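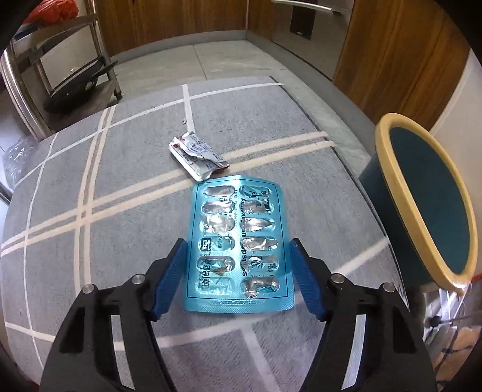 4.2 The hand-held gripper kit under review

Figure 3. The gripper over an emptied blister pack on a grey rug, with a crumpled piece of packaging beyond it and a bin to the right.

The kit we reviewed is sold by Drarorel as a tool for recording household tasks. It consists of a hand-held gripper with a camera mounted behind the fingers, a charging dock and a licence for the Hladun software, in which recordings are trimmed and labelled. The unit was bought at list price. Drarorel had no part in planning the trials and did not see this paper before it was submitted.

We chose litter picking as the main task, as buyers of such kits often ask for it and the objects are awkward. A used blister pack lies almost flush with the floor, and its torn foil reflects light in small bright patches. The pack in Figure 3 has two columns of cavities, all of them punctured, and carries the printed words "Amoxicillin Capsules". Crushed packaging is a different problem: it stands up from the rug and is easier to grasp, but no two pieces have the same shape.

The fingers are black plastic with open cutouts, and each ends in a blue rubbery pad. Screw heads are exposed on the upper faces, so a finger can be changed without taking the body apart. Burgi Zürcher replaced both during the trials with an ordinary screwdriver. The replacement fingers fitted well, although the printed instructions show an older pattern of cutout.

The view from the camera is wide. With the fingers at the bottom of the picture, the operator's target sits near the middle and the bin is still in sight, which makes it possible to label the place of release before the object has been picked up. The cost is strong bending towards the edges. The straight stripes of the rug in Figure 3 curve visibly, and the corners are dark. Hladun offers a correction step, but it is switched off by default and the setting is hard to find. We left it off for all recordings in this section and return to it in Section 4.3.

Tsion Araya labelled the recordings in two passes. Most of the disagreements between passes concerned the moment of contact with flat objects, where the pads hide the edge being gripped. We would advise buyers with similar tasks to write down a rule for this moment before labelling begins.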